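Project diary, simulation stream
25/12/2024

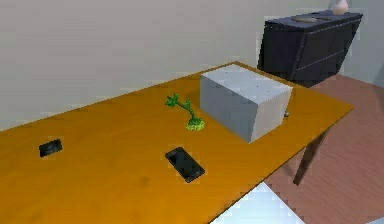 Tabletop layout in the simulator, all objects at rest.

Two hours on the build before lunch. The lab is shut until the new year, so everything from now until the hardware session is simulation only.

Scene loads without errors. The grey-white box is at the back right of the table, the plant sprig is left of it, the phone is in front of the plant and the small black object is out to the left by itself. I widened the spacing in the layout file last night and will keep it. The earlier layout had the phone close enough to the plant base that the planner rejected most approach angles for either one.

Seed 1806 is now the reference seed. Any result I put in the report gets run on that one first, then on the others.

Collision meshes. The plant is the expensive one. The stem is thin and curved and the automatic decomposition turned it into 19 convex pieces, several of them slivers. I replaced the lot with one hull for the mossy base and a capsule for the stem, and left the leaves out of collision altogether. A grasp on the base doesn't need them. The physics step is noticeably quicker. The visual mesh is unchanged.

Phone. Lying flat, it has very little height for a side grasp, and the fingertips contact the table before they close. Options are to push it to the table edge and pinch the overhang, or to use suction. The Brandgate rules allow one end effector per run, so suction for the phone means suction for the plant, and I don't like the odds on moss. Edge push it is, for now. Friction on the tabletop is still the default value and needs measuring against the real bench.

Box. Too wide for the gripper in every orientation I tried. Treating it as a fixed obstacle until the club confirms whether it counts as a target. The task sheet is ambiguous and still carries a 2016 footer, so it may predate the current scoring.

Colour segmentation: the black object and the phone both come out as "dark, flat" and the classifier swaps them. Footprint area separates them well enough in this layout. Whether that survives a random yaw and a lower viewpoint I don't know yet.

Lighting is set a bit hot. The top face of the box renders nearly white and the depth filter I took from the Barari branch drops points there. Turned the key light down one notch in the config but haven't re-rendered.

Pleseo export failed again on the cabinet texture. Skipped it. The cabinet is background and has no bearing on the task.

To do before the end of December:
- rerun the reference seed with the light change
- write the edge push as its own primitive
- ask about the box
- merge the Derkach planner patch, then check joint limits again
- back up the layout file

Stopped at lunch. Laptop left on charge in the study with the overnight batch queued.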